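HOME ARTS 165: Tables, Cups and Everyday Surfaces
Handout 4, January section

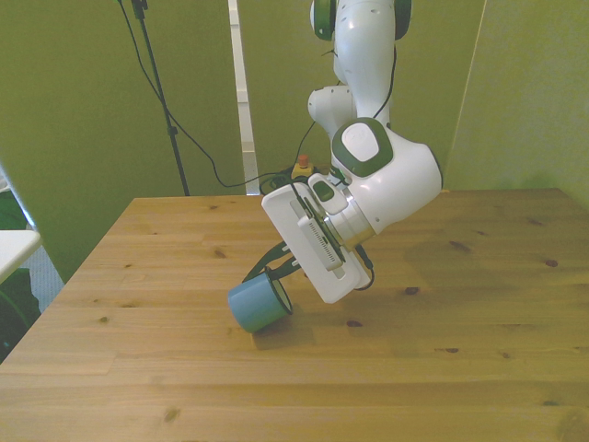

WEEK 4 / WOOD AND CUPS

Welcome back, everybody! Last week was all about cloth, and this week we get to my favorite pairing in the whole course, a plain cup on a pine table. Bring your own cup if you have one you love. If not, there are plenty on the cart in Room 184.

Start with the wood. Pine is a softwood, and a pine tabletop shows its life more openly than almost any other (press your thumbnail into a scrap and you'll see what I mean). The knots are where branches grew out of the trunk. The table shown has knots scattered through it, with the grain running along the boards, and that warm yellow-brown is a color I could look at all day. Pine usually darkens with years of light, so a tray left in one spot for a winter can leave a pale patch when you finally move it.

Now the cup. A light blue cup against yellow-brown wood is a lovely lesson in color all by itself: cool against warm, plain against patterned. Notice too how much a cup changes when it lies on its side. Upright, you mostly read the outside wall. On its side you get the rim, the dark inside and the soft shadow on the wood, and you have three things to draw where you had one.

Terms for this week

Knot: the base of a branch, enclosed as the trunk grew.
Grain: the direction of the fibers. Wipe along it, sand along it.
Rim: the top edge of a cup, and usually the first part to chip.
Foot: the part of the cup that meets the table. Run a finger around it. A rough foot will scratch pine in no time.

In class

Work in pairs. Lay your cup on its side and sketch it from where you sit, then swap seats and sketch it again. Ten minutes each, pencil only, and please don't fuss over the ellipse. Hiyori Kawaguchi filled two pages last term with nothing but rims, and they got better and better as she loosened up!

After the break we'll do water rings. Everyone gets a scrap of pine, one half oiled and one half bare. Set a wet cup on each half, leave it until the end of class, and write down what you find. We'll use the Dasetti oil again, two thin coats, wiped off well. Sand the bare half with 120 grit first. Lay used oil rags out flat by the sink, never in a heap. They can heat up and catch fire.

Reading

Zihan Fang, "The Kitchen Table," pages in the course packet. Skip the part on varnish, we'll come back to it in Week 6.

For next time

Pick one table at home and draw its top from directly above, with every mark you can find. Stains count. So do the burns.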